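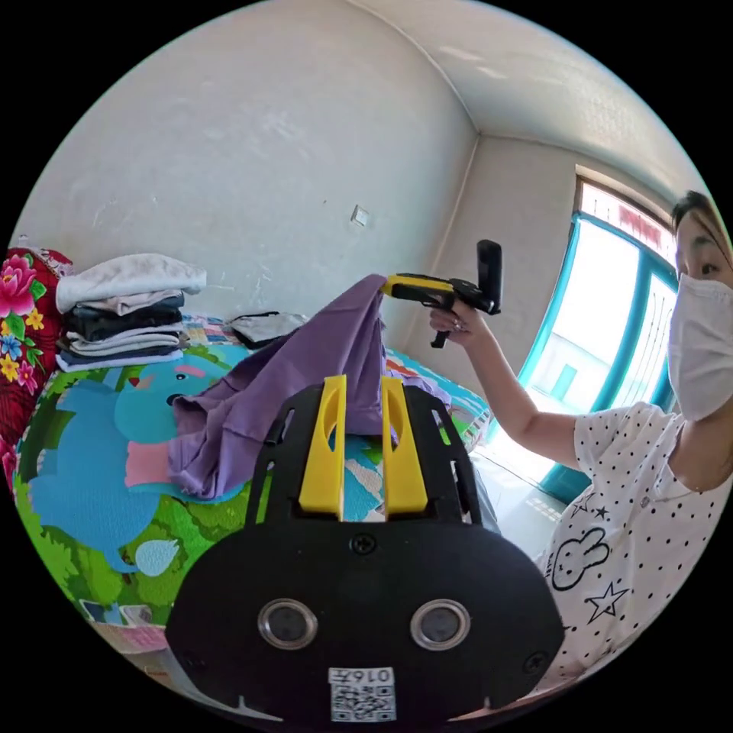

Graciela Villalba
Fachlehrerin für Textilpflege

Kapitel 6
Falten und Stapeln von Oberbekleidung

Das Bett dient im Haushalt häufig als Arbeitsfläche für die Wäsche. Gefaltete Teile liegen an der Wandseite, das noch ungefaltete Stück liegt frei — der Stapel bleibt so außerhalb des Arbeitsbereichs.

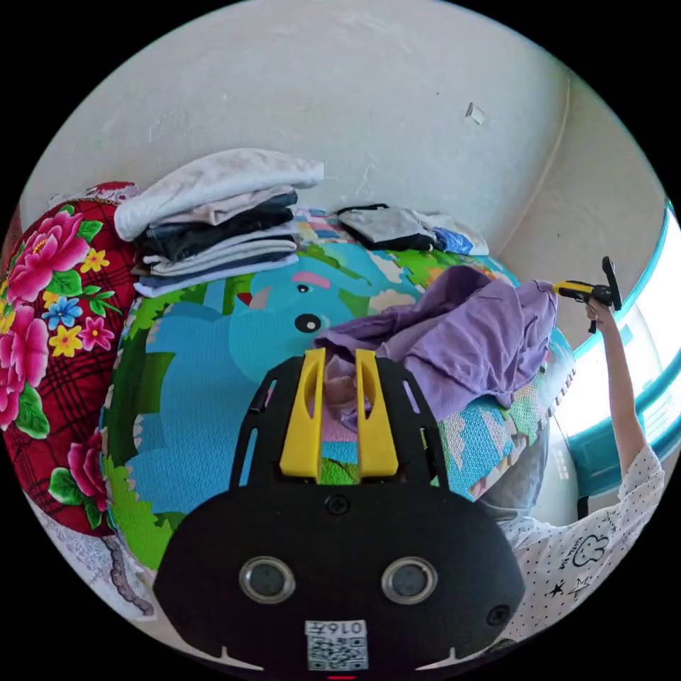
Abb. 6.2 Wäschestapel an der Wand, rechts ein ungefaltetes Kleidungsstück

Vor dem Falten wird das Teil an 2 Punkten angehoben und glatt abgelegt. Schwere Stücke kommen nach unten. Die Stapelhöhe beträgt höchstens 300 mm.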